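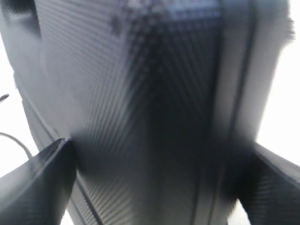 The two fingers of a gripper, seen from the wrist. A thin cable passes behind the left one.

Good manners for machines

Why one workshop in Wallutlow rewrote its rules for robot hands

6 min read

When Delyth Jenkins began to write the house rules for robots at Powell, the old document had 134 points. Few people had read it to the end. The new one has 60, and it starts with the gripper.

"Everybody looks at the arm, as it is big and it moves," she says. "But the fingers are what touches the part, and sometimes the person."

Under the new rules, each finger is inspected before the morning shift, at the edges and at the tip. Cables near the hand must have enough slack for the full turn of the wrist, and they may not lie where the fingers close. A person who changes a finger writes it in the log and signs - also when the new finger is the same type as the old one.

Speed was the most difficult subject. The limit beside an open bench is now 70 millimetres per second while somebody is teaching the robot a new movement. Dilwyn Wynne, who plans the production, found this too slow at first. He still finds it slow, he tells me, but he stopped asking for exceptions in August.

The Timitz plant, on the other side of the river, has asked for a copy. Jenkins sent it with one condition: they must walk through their own cells first and mark what does not fit.

Shares 70 | Comments 6

Contact the editors | © Tostesura magazine | Back to top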